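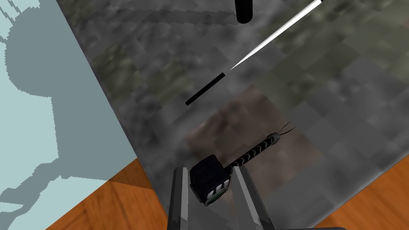 Cinza mosqueado sobre azul-claro, com uma sombra recortada à esquerda.

Drindon, 26/10/2025 - A biblioteca de Drindon reabriu a sua sala de leitura, e que bonito foi ver a fila à porta antes da hora! Entraram 300 pessoas só na primeira manhã, muitas com crianças pela mão, e os 50 lugares sentados encheram num instante.

A coleção cresceu para 732 títulos de poesia, graças à doação da família Garrido, que inclui primeiras edições da editora Arden e uma série completa da revista Andum - uma raridade que os leitores da terra pediam há anos.

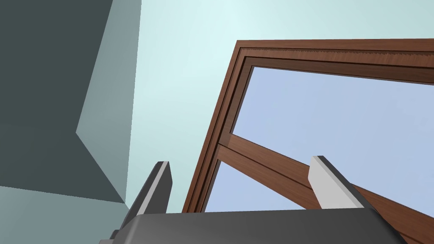

O programa de leituras em voz alta começa já esta semana e vai até março, sempre ao fim da tarde. Saturnino Carretero abre o ciclo com poemas sobre casas e quem lá viveu, e o tema presta-se a isso: uma grande janela de madeira ao lado de paredes cinzentas dá logo vontade de escrever um verso. Cada sessão termina com microfone aberto, e quem quiser pode levar textos seus (mesmo os inacabados!).
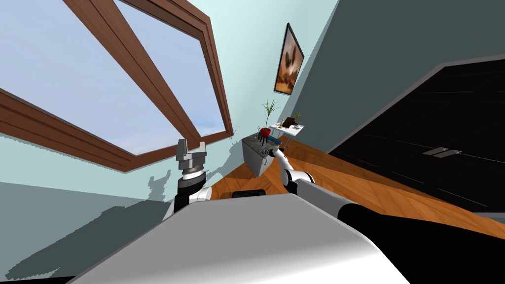

Para Trefor Yorath, o melhor de tudo é o empréstimo alargado, porque "um livro de poemas não se lê em quinze dias". As inscrições para o microfone aberto fazem-se ao balcão.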